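The plates I keep coming back to

I've been meaning to write about plates for months now, which probably tells you plenty about how my evenings go.
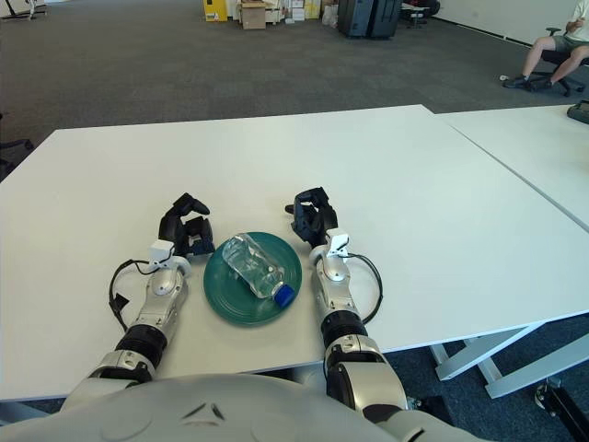
When we moved in I had a boxed dinner set from Kettler, all of it white with a thin grey line, and I never warmed to it. Toast looked lonely on it. So last November I went into Pastura for a tea towel and came out with one dark teal plate, somewhere between green and blue depending on the time of day, with a raised rim and those faint rings you only notice when you're drying up. It cost me 17 dollars (the tea towel was forgotten entirely!) and I've used it nearly every day since.

The colour is what gets me. On a white table it makes a cheese sandwich look like somebody went to a bit of trouble, and mandarins are just gorgeous on it. The rim is handy too — peas stay put, and so does gravy, up to a point.

It also ends up holding whatever needs a home for five minutes. Keys, a lemon, an empty or nearly empty water bottle waiting to go out to the recycling. I know a proper tray would do the job, and Flodine has a lovely one, but it's 48 dollars and I'd only lose it under the mail.

I'd like three more plates to match, if Pastura still has the colour. The Kettler set is boxed up for my niece, who is moving into her first flat and has so far bought a kettle and a very large fern.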